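Match Table Equipment: Scoreboards, Whistles and Lanyards

Gallery page, Clerkbridge Indoor Volleyball League. Compiled by Nabila Ouali.

This page covers the small equipment issued to each match table: the flip scoreboard, the whistles and the lanyards. Nets, antennae and balls are on the court equipment page. Items are checked in November, ahead of the second half of the season, and again when the kit boxes come back from Derkby and Praton. The work is done at a table and needs no tools beyond a fingernail or a split ring opener.

Whistles and lanyards are stored together, and the cords tangle in storage. Pull one cord free at a time from the outside of the pile. Pulling from the middle tightens the knots.

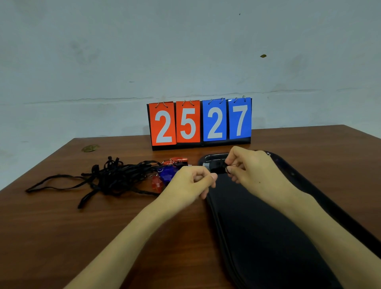
A lanyard stays in service if the cord is flat along its full length and the stitching at the clip end is intact. Frayed cords are discarded. Split rings are checked by closing them between finger and thumb. A ring that shows a gap between its coils is replaced, as it will work off the whistle loop during a match. Spare rings are in the tin marked Leiva, in 3 sizes; use the smallest one that turns freely in the loop.

Whistles are washed in warm water with dish soap, rinsed and left mouthpiece down overnight. Color has no bearing on who gets which whistle. First and second referees at the same match should have different colors so that they can tell them apart afterward.

Order of work for each whistle:
Check the body for cracks, mainly along the seam.
Fit the split ring to the whistle loop.
Attach the cord to the ring.
Hang the whistle from the cord and give it one firm tug. 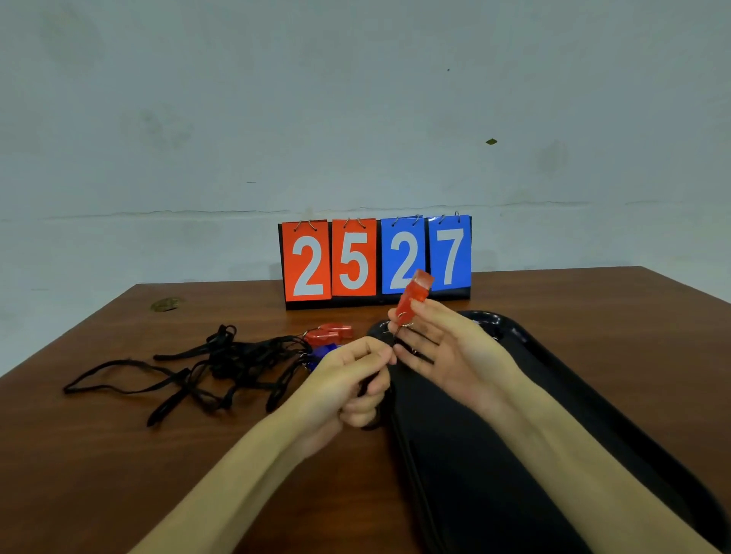 Red whistle with split ring, and black cord in the other hand. Scoreboard behind at 25–27.

Scoreboards are checked with the whistles. Turn every card through its full range on both sides. A card that catches usually has a binder ring that is not fully closed. Press the ring shut and turn the card again. Torn holes are repaired with a reinforcement ring on the back of the card. Do not use tape on the front, where it reflects the hall lights.

Each kit box holds 4 whistles with lanyards and one scoreboard. Boxes go out on Tuesday. Report missing items to Chalerm Rungrueang before the first match, with the box number.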